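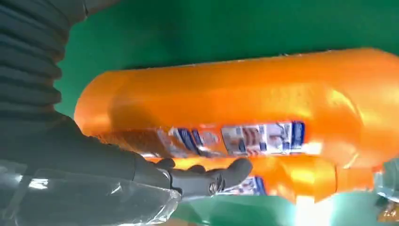

Ticket 1041
Site: Corncombe, goods-in and bulk shelving
System: Stikedis stock control
Opened by: Raili Laaksonen
Opened: 29/11/2025
Priority: normal
Status: resolved, monitoring
Summary: twin bottles will not fit allotted shelf location; item record dimensions suspect. Stikedis keeps sending the Omard two-litre bottles to the narrow bays in row C, and row C does not take them. The record has them standing upright as singles. We store them on their sides, one orange bottle on top of the other with the label bands facing out, and the put-away screen has no idea of this. Staff are overriding the location by hand, after which the stock count for row C is wrong and the one for row F is wrong the other way.

Update 1 — Urho Vainio
Can you confirm which item code is on the put-away slip? There are two for this bottle, single and twin. Also please say whether the fault happens on every delivery or only on the ones from Seppälä.

Update 2 — Raili Laaksonen
Slip shows the single code. It happens on Seppälä deliveries. I have not had one from anybody else since the row change, so I can't say about the others.

Separate point, may or may not be related: the handheld often fails to read the label on the first go when the bottles are lying down under the strip light. Glare on the plastic. If you tilt the handheld or put a hand over the top it reads. When it doesn't read, people type the code in, and the code they know is the single.

Update 3 — Urho Vainio
Related, I think. Checked the entry log for the last delivery. 84 lines booked in, 13 of them keyed by hand, all 13 under the single code. Scanned lines have the twin code and went to row F correctly.

So there are two faults:
1. Manual entry accepts the single code for a product we no longer stock as a single.
2. The twin record is right for location but its height field is blank, so the shelf check is skipped.

Fault 2 has not caused trouble yet. It will if anyone changes the row F shelf pitch.

Update 4 — Tomoyo Maruyama
I have the measurements. Please don't use the supplier sheet, it gives the bottle standing up with the cap on. Measured on its side, widest part of the body, two stacked, the pair needs a clear shelf height of 73 cm for three pairs with hand room above the top one. Row C is lower than that. Row F is fine as it stands.

The bottom bottle needs to sit against the back stop or the pair rolls forward when the one beside it is taken out. Not a system matter but it should go in the location notes.

Update 5 — Urho Vainio
Done:
— single code set to inactive for put-away at Corncombe. Still open for returns.
— twin record height filled in from Tomoyo's figure.
— location note added to row F: "on side, shoulder end to the left, against back stop".
— 13 lines moved from row C to row F on the system. No physical move needed, the stock was already there.

Not done: label reading. Nothing in Stikedis will fix glare.

Update 6 — Eetu Savolainen
I tried the handheld with the aiming light turned down one step. Better on the top bottle, no real change on the lower one. A second attempt with the handheld held off to one side read both. Suggest we leave the setting down and see. Moving the strip light is a job for the electrician and he is booked until December.

Update 7 — Raili Laaksonen
Next Seppälä delivery booked in. No slips for row C. Two labels had to be keyed, and the single code was refused with the message "item not valid for this location". The message should say which code to use instead. Can that be changed?

Update 8 — Urho Vainio
Message text is fixed in this version. Request logged separately. Twin code has been added to the card at the goods-in desk for now. Leaving this ticket on monitoring until the light has been moved.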